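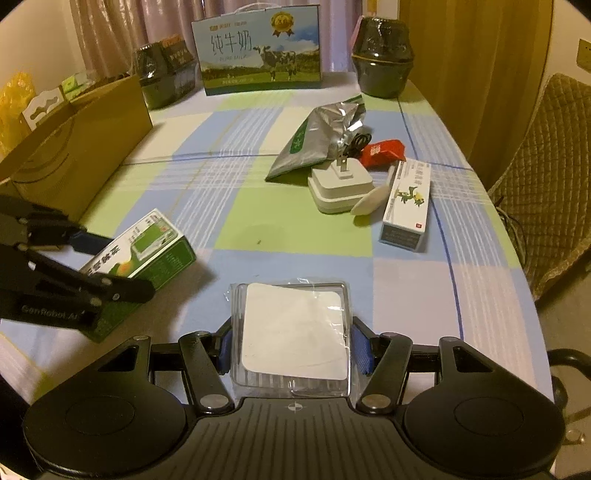
Tuva Söderlund wrote back to my last report that she liked the newsletter fine but couldn't tell from it whether anybody in Washington had changed their mind about anything, and wasn't that the whole point of the grant? Fair question, Tuva, and I've been chewing on it ever since. So I'm going to start there this time and get to the spreadsheet stuff afterward.

Progress report to the Flirnwood Fund, Nirnow foreign policy tracker
February 17, 2023

Up to now, we logged what elected officials said about sanctions, troop deployments and arms sales, one statement at a time, and put the newest ones on top. Great if you want today's quote! Pretty useless if you want to know whether a senator who was dead set against a sanctions bill in the fall is still against it. The new page we built over the winter puts everything one person has said on one subject in a single column, oldest first, with the votes dropped in where they belong. You scroll down and you can see the wording move. Sometimes it moves a lot, and sometimes it's the same sentence over and over for months (we have a few of those, and they're kind of hypnotic).

The archive now stands at 3932 statements. Of those, 1083 have been through the second read, where a person who didn't do the original entry checks the quote against the transcript or the video and fixes the date if it's wrong. I'd told you we'd be further along. The slow part is the Sunday shows, where three people talk at once and the transcript gives a line to the wrong guest, and then you're stuck replaying the same ten seconds until you're sure. I don't want to speed that up by cutting the second read. I'd much sooner be late.

We moved everything onto Anghel in the first week of January. The old database was fine until two of us edited the same entry, and then it would quietly keep whichever version it felt like. Anghel keeps both and asks. It took us longer to learn than I'd budgeted for, and the search still can't handle accents, so if you look up a foreign minister and get nothing back, try typing the name without them. I've got that on the list.

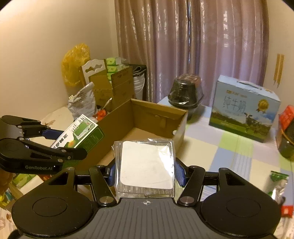 A clear plastic package between two blue pads.

Readers: the email goes out every weekday morning and the list is growing, mostly from people forwarding it to each other. We're still short of the 3000 subscribers in the grant agreement. I think we'll get there, but I won't swear to the date. The edition that did best by a mile was the plain-language one on what a president can and can't do with the military before Congress has to weigh in. People wrote in asking for more like it, so I've got one half drafted on how sanctions waivers work, and another on what a "sense of the Senate" resolution does, meaning not a whole lot, legally speaking.

The Pukirside evening went better than I'd dared hope. We set out 200 chairs and ran out. The panel disagreed loudly about arms sales and stayed polite, and the questions from the floor were sharper than mine. One man wanted to know why we count a spokesperson's statement as the official's own. We'd argued about that in the office and settled it without ever writing it down anywhere a reader could find it! It's on the methods page now, along with how we treat social media posts that get deleted.

Money: we're under on travel and over on video transcripts. I'd like to shift the leftover travel money into transcripts, and I'll need a yes from you in writing for that. Nothing else in the budget has changed.

Between now and April I want to finish the second read on everything to do with sanctions, publish the waivers explainer, and get a corrections log up where people can find it. Tuva, if you have time to poke at the new page before then, pick an official you know well and tell me what's missing.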